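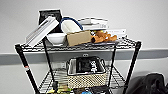 Fig. 6: Stocked shelves, basket on the lower one

6. Now for the pleasant part, recording your Dullar examples! Have a good look at the shelves before you press Start.

7. Bring the wrist camera in slowly, until the strap shows clearly.

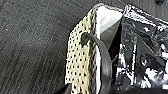
Fig. 7: Wrist view, strap and shiny black plastic

Note: glare is quite all right, so do keep those takes.

8. Hold still for a moment, then press Mark. 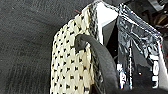 9. Save, and carry on until you have 104 takes.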